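4.2 Where the small stuff goes

I should say up front that I went into this part of the study with a hunch. I grew up in a house where the scissors were never where anyone said they were, and I wanted to know if other families lived like that too! So I asked 262 households in Kullham to write down every time they went looking for something at home, and we ended up with 1,735 diary entries. Keabetswe Molefe coded most of them with me (bless her), and we argued over the word "lost" for weeks.

People blamed each other far less than I'd guessed. What they blamed was the last move, the last guest or the last big cleanup – anything that had shifted things from their usual spot. Bathrooms came up a lot, and shallow drawers got their own code by the end, as in Figure 4. 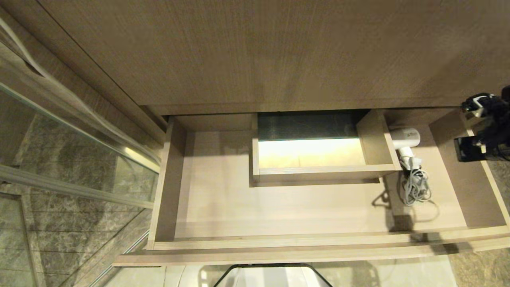
Kullham, November

Figure 4. A shallow drawer pulled out under a wood-grain vanity panel.

Issa Awad read an early draft and asked if renters differed from owners. They did a little, mostly in how often they'd moved, and I come back to that in Section 5.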